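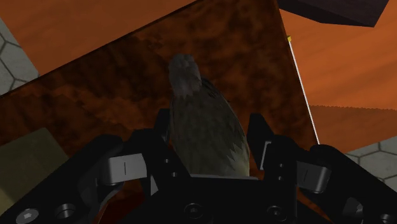

A bird figure between the fingers of the gripper, in the simulation used by the Vilano student team.

Student team teaches a gripper to handle birds, first on the screen

29 January 2023

The robotics club of the Vilano technical school has entered the second half of its year project, and for the moment all of the work is done inside a computer. The team of 8 students is preparing a program for the Grinik student competition, where a robot gripper must pick up objects of irregular shape and put them down again without dropping them.

The club has chosen the bird figure as its main training object. It was not the easiest choice. A box or a cylinder has flat or regular sides, and the fingers can close on it from many directions. The bird has an oval body, a thin neck and a small head, so the program must decide where to hold it before the fingers begin to close.

"In October we started with cubes, and everybody was very happy because the cubes went well," says Zsófia Barta, who teaches the class and leads the club. "Then we loaded the bird and the results became bad in one afternoon. For me this was the moment when the project became interesting. The students had to ask what the program really knows about the shape."

Since then the students have run 2584 attempts in the simulation. An attempt is counted as good when the figure is lifted, stays between the fingers for the whole movement and is released at the place that was chosen before. By this rule, 1271 attempts were good. The team keeps a table of all the failed ones, with a short note about the reason. The most frequent note is "turned in the fingers", and the second is "closed too early".

The background and the objects around the figure are changed from one run to the next. Boards, blocks and surfaces receive other colors and patterns, and the angle of view is changed too. With this the students want to avoid that the program learns one certain background by heart and fails when it meets another one. The reddish-brown marbled board and the orange surfaces belong to the newest set, which the younger members of the club have put together.

Lachlan Cruickshank, a student in his last year, wrote the part of the program which controls the closing of the fingers. He explains that the first version used the same force for every object. The present version closes in small steps and checks after each step if the object has moved.

"It is slower, and some people in the club did not like it," he says. "A complete run now takes nearly 30 seconds. But in the competition you get points for a good placing, and you do not get many points for speed. I would like to make it faster in spring if there is time."

The simulation runs on two computers in the school's electronics room, which are also needed for the regular lessons. For this reason the long series of attempts are started in the evening and the students read the results before the first lesson. The computers were given to the school by the local company Takex, which also lets the club use a meeting room during the holidays.

The next step is the move to a real gripper. The club will borrow one from the Skoryk workshop for two weeks, and a copy of the bird will be printed in plastic at the school. Barta expects that the first days will be difficult, as the friction of the printed surface is not yet known and the values in the simulation are only an estimate.

Students of the school who wish to join the club for the testing weeks can speak with Zsófia Barta in the electronics room after lessons. Knowledge of programming is useful but not required. Parents are invited to the open evening, where the team will show its recorded runs and answer questions.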